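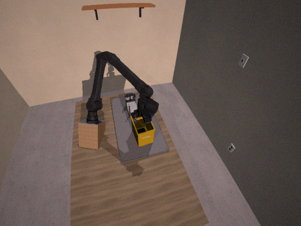 Rules for an arm that reaches into bins

At Listellow, every new bin-picking routine is run in simulation before anyone lets it near a real cell, and the woman who wrote the house rules for that stage is happy to talk about them for as long as the coffee holds out. She came to the job from a packing line, she tells me, and she still thinks like someone who has had to clean up after a jam.

"People want to start with speed," she says. "I always say, start with the way in. How does the hand go down into the bin, and how does it come back out? If you can't tell me that in a sentence, I don't want to see your cycle time."

The rule that follows from this is the one her colleagues grumble about most. The gripper has to come in pointing straight down, and it has to pause 15 millimeters above the rim before it goes any lower. In a yellow bin with straight walls, she explains, there isn't much forgiveness at the corners, and a small item sitting tight against the wall is exactly where a hurried approach goes wrong (she has a whole folder of those, and offered more than once to show me).

Each routine gets 400 simulated runs, with the bin shifted and turned a little every time. More than 2 contacts with the bin wall and the routine goes back to its author. "It sounds strict, and I suppose it is! But a bump in the simulator costs me a line in a log. I'd much rather have my bad afternoon there."

We got onto the subject of scenery, which she has strong feelings about. Her rooms are plain, with a mat, a pedestal, a bare shelf on the wall and a light switch, and she insists that shadows stay turned on. Teams who switch them off to save time, she says, end up with a vision system that has never met one, and then they ring her up in October wondering why it can't find the bin.

The Tollano guideline, which Listellow follows for its written records, asks that every failed run be kept along with the passing ones. She agrees with that wholeheartedly, and goes a step further by having the author write a short note on each failure, by hand if they like, before asking for a retest.

And the pause above the rim, would she ever shorten it? She thought about that for quite a while. "If somebody brought me the runs, yes, I'd look at them. I'd want to look at them with a cup of tea and nobody standing behind me, but I'd look."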